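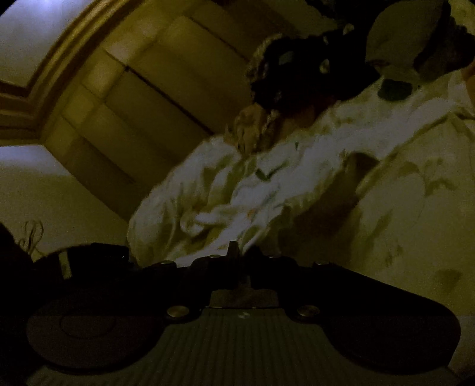
Good practice for hand-held gripper recording in furnished rooms
Speaker notes, Friday session, 40 minutes plus questions
Speaker: Edith Londoño

Slide 1. Title

Introduce self. Mention that the slides follow the section numbers of the draft practice document, so anyone with the printout can write on it directly. Vaughn Ridgeway is taking the minutes. Questions on wording go to him in writing; questions on substance can be asked as we go.

Slide 2. Scope

The draft covers recordings made by a person holding a gripper tool with a camera fixed to it. It covers bedrooms, kitchens, laundry areas and similar rooms. It does not cover teleoperated arms or fixed overhead cameras. Those are in the Gounder document and the two should not be mixed.

Three terms to define before going on.
Session: one operator, one room, one tool, one calibration.
Episode: one task from start pose to end pose.
Take: any recorded file, usable or discarded.

People use "episode" and "take" as if they were the same. The draft uses them separately throughout. A discarded take still counts toward storage and toward consent.

Slide 3. Why bedding gets its own section

Rigid objects have a pose. A duvet does not, at least none that can be written down in six numbers. Two operators told to "start with the duvet crumpled" will produce different starting states, and the difference will not show up in the task label.

Section 4 therefore sets a procedure for the starting state and leaves the resulting shape free. The operator lifts the duvet at the center, drops it once, and does not touch it again before recording. Wesent tried a template with marked fold positions. It took longer to set up than the episodes took to record, and the states were too much alike.

Other items on the bed, such as pillows, throws and clothing, may stay if the room owner normally keeps them there. They are entered in the room log. They are not cleared for neatness.

Slide 4. Tool check before each session (section 5)

Read out the list. Do not add to it.

5.1 Finger pads seated, no play when pushed sideways.
5.2 All exposed bolts at the torque given on the tool card.
5.3 Fingers open and close through full travel with no binding.
5.4 Straps closed, loose ends tucked under.
5.5 Cable dressed so that it cannot reach the fingers in any wrist position.
5.6 Lens clean. Wipe with a dry cloth only.

Comment on 5.5. It was raised at the September meeting that a coiled cable is acceptable. The draft agrees, provided that the coil at full stretch still stays clear of the finger path. Fabric tasks are the difficult case, as a coil can hook a loose thread or a fringe. If it hooks once, stop the take, re-dress the cable and record the event in the log.

Comment on 5.2. Some sites were checking bolts by hand feel. Hand feel is not a check. Use the driver.

Slide 5. View and occlusion (section 6)

With a wide lens mounted behind the fingers, the tool always covers part of the image. Accept this. The rule is that the tool must cover the same part of the image in every episode of a session. If the mount moves, the session ends and a new one begins after recalibration.

6.2 requires a reference still at the start and end of each session, fingers fully open, pointed at the work surface. Compare the two for any shift of the tool outline. Venumico has a script for this and will share it; the tolerance is still under discussion. See open items.

Dark corners from the lens are not a fault. Do not crop or brighten them before delivery. Any correction belongs in the processing step, with the original kept.

Slide 6. Light

Curtains as found. Room lights as found. Do not bring lamps.

White bedding near a window will clip if exposure is set on something dark. Set exposure on the bedding, then lock it. A dark tool body in the lower part of the view pulls automatic exposure upward, so automatic exposure is not permitted for bedding tasks. This is the one point in section 7 where the draft says "shall".

Slide 7. Motion

Approach speed is slower than most new operators expect. For fabric, close the fingers fully before lifting. Regrasping is allowed and should be kept in the episode. Failed grasps are kept too, labeled as such.

An operator records no more than 20 episodes without a break. Nonow asked for a higher limit. The request was declined on the basis of wrist load, and the limit applies to all tasks, including light ones.

Slide 8. Consent and private items (section 9)

Written consent from every adult living in the room. Consent names the room, and does not extend to the hallway passed on the way in. Start recording inside the room.

Before the first take the operator checks for photographs, letters, medicine labels and screens. These are removed or covered by the resident, never by the operator. Furniture, wall color and textile patterns are not treated as private under the draft. Two reviewers disagreed. Their comments are in the annex and have not been resolved.

Slide 9. Sampling for review

For a batch of 1000 episodes, 100 are watched in full by a second person. For a batch of 400 or fewer, the site watches all of them. The reviewer must not be the operator. Reviewers mark three fields only: start state valid, tool outline stable, label correct. Free text goes in the fourth field and is not scored.

If asked about sizes between the two: the table is in 10.3, and the upper row applies.

Slide 10. Open items

Tolerance for outline shift in 6.2.
Whether duvet covers with small prints need a separate material code from plain ones. Ridgeway has the proposal.
Pad wear. No one has offered a measurable limit so far. Ask the room.
Alignment of the session definition with Gounder, who count a battery change as a new session. The draft does not.

Slide 11. Comments

Written comments to Ridgeway, one per line, with the clause number first. Comments without a clause number will be returned. Leave this slide up during questions.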